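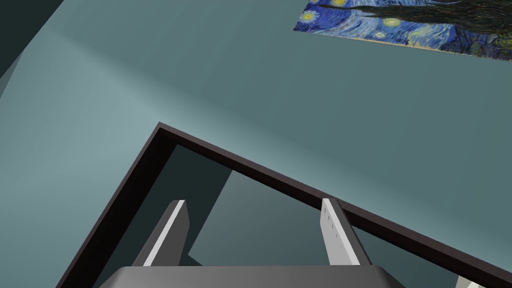 Flunmont Repair and Lending Library
Progress report to the Hutsuliak Fund, second period

Where we stand

The short version is that we lend more than we expected, fix less than we promised, and still can't show that either one keeps much out of the landfill. The grant application said we would do all three. I wrote part of that application and I would write it more carefully today.

This report covers April through September. The spending sheet was sent separately. What follows is the narrative part, under the headings you asked for, with one added at the end.

Lending

The library made 183 loans in the period. The target was 162, so on paper we are ahead. I would be slow to celebrate. The target was set by taking the first period's loans and adding a little, and the first period included a month when the door lock was broken and we were hardly open.

The loans are also lopsided. Carpet cleaners, pressure washers and the two long ladders account for most of them. The hand tools, which took up most of the first purchase, barely move. People who want a hammer seem to own a hammer. We knew this was possible, the Havadau tool library had warned us in writing, and we bought the hand tools anyway because they were cheap and filled the shelves for opening day.

Late returns are a real problem and fines have not helped. We tried a small daily fee from June on. The borrowers who were already on time stayed on time, and the late ones paid and stayed late. One carpet cleaner was out for five weeks. We dropped the fee in August and now phone people the day before an item is due. It may be working better, but two months is too short to say, and the fall is a slow season for ladders in any case.

Repair evenings

We planned two evenings a month and held most of them. Two in July were called off when the hall was too hot to work in. Attendance is uneven. Some nights there is a line before we open, and one night in May three people came and one of them wanted directions to the clinic.

The trouble is in what people bring. The application talked about lamps, chairs and bicycles. What comes through the door is mostly cheap coffee makers and cordless vacuums with dead batteries. The coffee makers are glued shut. The batteries cost nearly as much as a new vacuum. Our fixers are good and patient, and they spend a lot of their evening telling people that a thing can't be opened without breaking it.

Clothing is the exception. Zippers, hems and torn linings get fixed almost every time, often in one sitting. Sewing was a last-minute line in the budget with one secondhand machine behind it. If we were starting again I would put it first.

We have stopped reporting a "success rate." The first report gave one and I no longer trust it. It counted an item as repaired if it worked when it left the table. When we called a handful of those owners in the spring, several said the item had quit again within weeks. We did not call enough people to give you a fair number, so I am not giving you one.

Waste kept out of the landfill

Your form asks for this in pounds. Our last report said 1000 pounds. That number came from the Tonero calculator, which assigns a standard weight to every item and assumes that every repair or loan replaces a new purchase. I don't believe that second part. A person who borrows a pressure washer for a weekend might have bought one, or might have left the patio dirty. We have no way to know, and neither does the calculator.

This time we left the calculator alone and weighed what was repaired at the table. The scale went missing for part of the summer, so even this is patchy, and I would rather leave the box blank than fill it with a guess. If the fund needs a figure for its own books, please tell us how you want it worked out and we will follow your method and say so.

Money

Spending is close to plan, with one change. We held back $800 meant for more hand tools, for the reasons given above. We ask to move it to sewing: a second machine, better lighting over that table, thread and needles, and a supply of common zippers. Nothing has been bought yet and we will wait for your answer.

Rent goes up in January. The landlord has told us so but has not told us how much. It is not in the budget, and it should have been.

What we got wrong

Your form doesn't have this heading. We opened with too many tools and too little shelf space, and the back row still can't be reached without moving the front one. We printed a catalog that was out of date within a month. We told the town paper we would be open Saturdays before we had anyone to open on Saturdays, and people still turn up and rattle the door.

Next period

– Keep the repair evenings at two a month, with one of them for clothing only.
– Sell or give away the hand tools that have never been borrowed.
– Buy a third carpet cleaner if a used one comes up at a fair price.
– Call every owner six weeks after a repair and write down what they say, good or bad.

The next report is due in April. The follow-up calls will be in it, along with the new rent.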